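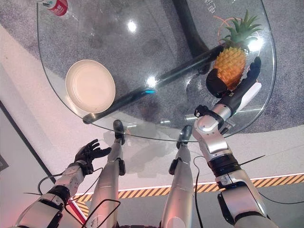 I'd promised Gedis a pineapple by May, and by teatime I still had a depth map that insisted the table wasn't there.

Glass does that. You write a perfectly good perception stack, you tune it for weeks, and then someone at Prostarent decides the demo should happen on a clear round table because it'll look smart. My point cloud went straight through to the carpet and came back very pleased with itself. The planner believed it, bless it, and kept suggesting lovely smooth paths through solid glass.

So I cheated. I measured the height of the tabletop with a tape, typed it in as a flat plane and told the planner that was the edge of the world - nothing goes under it, ever. Then I threw away every depth point below the line. Rustureo (our planner, named after a typing error in the first commit) went quiet, chewed through 2,000 samples and gave me a path I'd have been happy to show my mum.

The leaves were next. The segmenter loved the leaves. It wanted to grab the crown every time, so I masked out anything green and let it have only the orange part. Grasp score, 63. I moved the approach angle over a touch and ran it again. Grasp score, 63.

"Is that good?" asked the woman from Lozano, who was paying for half of this.

"It's consistent," I said.

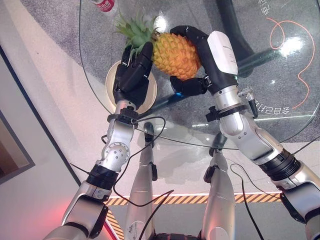 Two arms on one object is where my code gets nervous. Each controller thinks it's in charge, and if they both hold position stiffly they end up having a tug of war over fruit. I'd set the left to lead and the right to follow, nice and soft, with a force limit of 22 newtons on each side. I had one finger on the stop button and my other hand wrapped round a cold mug.

The force plot wobbled, crossed over itself and settled into two flat lines, one on top of the other. I forgot to breathe for a bit!

"Can it do a melon?" she asked.

I looked at my green mask, and I thought about melons, and I said I'd need another week.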